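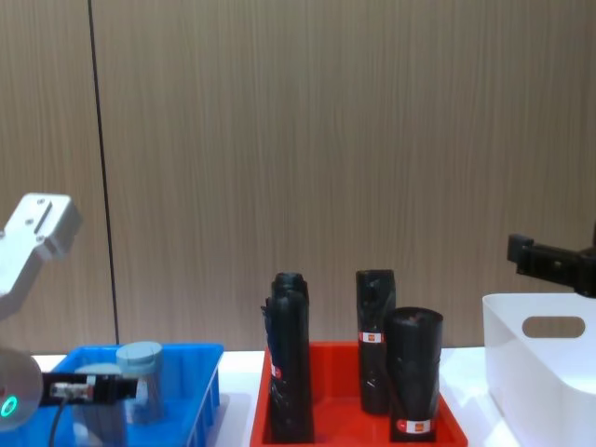
Dalen Sorting Trays and the Dandholm Storage Bin

I've been selling these three pieces together since February, and they're still the thing I get the most emails about. So I've put everything I know about them on one page. It's long, sorry! If you just want sizes and care, skip down.

The Dalen is our shallow tray. It comes in blue and in red, and both have raised sides so that stuff doesn't wander off across the table. I started with the blue one on my own workbench in Pevham, mostly for spray bottles and little tins, and then bought the red because I kept mixing up "done" and "not done." Two colors fixed that. You really don't need labels if you pick one color and stick with it for a week or so. 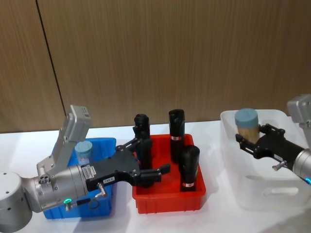

The Dandholm is the big white one. It's a proper storage bin, deeper than the trays, with rounded corners and a thick rim that feels good in your hands when it's full. I use it as the last stop. Things come out of the trays, get looked over, and go into the Dandholm, and then the whole bin goes on the shelf. My sister-in-law uses hers for onions, so do what you like with it.

A few people have asked if the trays are deep enough for taller items. They're shallow on purpose — you can see what you've got and grab it from the side. Tall, narrow things will stand up fine on a flat table, but I wouldn't carry a tray of them up the stairs. Lay them down first, or move them over to the bin. 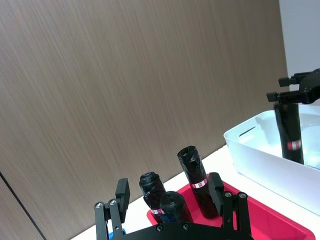 Dalen tray in red, with wrapped cylinders standing in it and the Dandholm bin to the right.

Sizes and stock

Dalen tray, blue or red: 12 inches on the short side
Dandholm bin, white: holds up to 7 Dalen trays' worth of small stuff (my own test, with jars)
In stock at the Sanddale warehouse: 94 blue, plenty of red, white bins arriving weekly
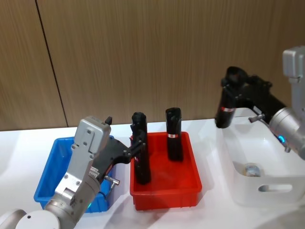 Setting up a sorting line takes no time at all, and it's my favorite way to use the set. Put the trays next to each other in the middle of the table and keep the bin off to one side, close enough that you're not stretching. I like blue, then red, then white on the right, the same order as on the white table here, and I turn the bin so the oblong handle cutout is on the front where I can get my fingers in. If you're left-handed, flip the whole thing around.

Care is easy. Warm water, dish soap, a soft cloth. Please don't use scouring pads on the white bin, it'll show every scratch (ask me how I know). I let mine air dry upside down on a towel.

Orders over 600 pieces go out on a pallet from Sanddale, so write to me first and I'll work out the freight. Smaller orders ship in a plain carton, and you can mix the colors any way you want — just put it in the notes box at checkout.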